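La introducción

Llevaba desde octubre escribiendo la primera frase de la tesis. El resto, 280 páginas sobre los horarios del transbordador de Ciltport, estaba terminado y encuadernado en mi cabeza. Faltaba la introducción.

El manual de Rutine, edición de 1995, recomendaba empezar con una pregunta. Probé: «¿Qué es un transbordador?». El departamento de Rornside me la devolvió con una sola palabra al margen: «Exacto». 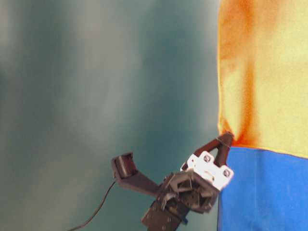
Tela amarilla con mancha anaranjada.

Pasé entonces al método Tierney, que promete una introducción en 5 pasos y dedica los dos primeros a respirar. Respiré muy bien. En el tercero había que imaginar al lector — el mío era un tribunal con hambre — y hablarle como a un amigo. Escribí «Queridos» y me fui a fregar.
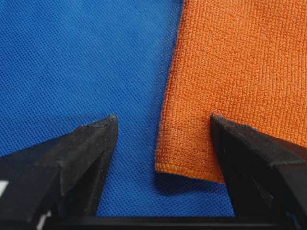

El 31 de agosto, a unas horas de que cerrara el plazo, copié la última frase de las conclusiones y la puse al principio. Decía que el asunto requería más estudio. Después me quedé sin conclusión y tuve que pedir una prórroga.

Me la concedieron por escrito. La carta empezaba con una introducción magnífica, con su contexto, su problema y sus objetivos. La he citado entera en la página 2.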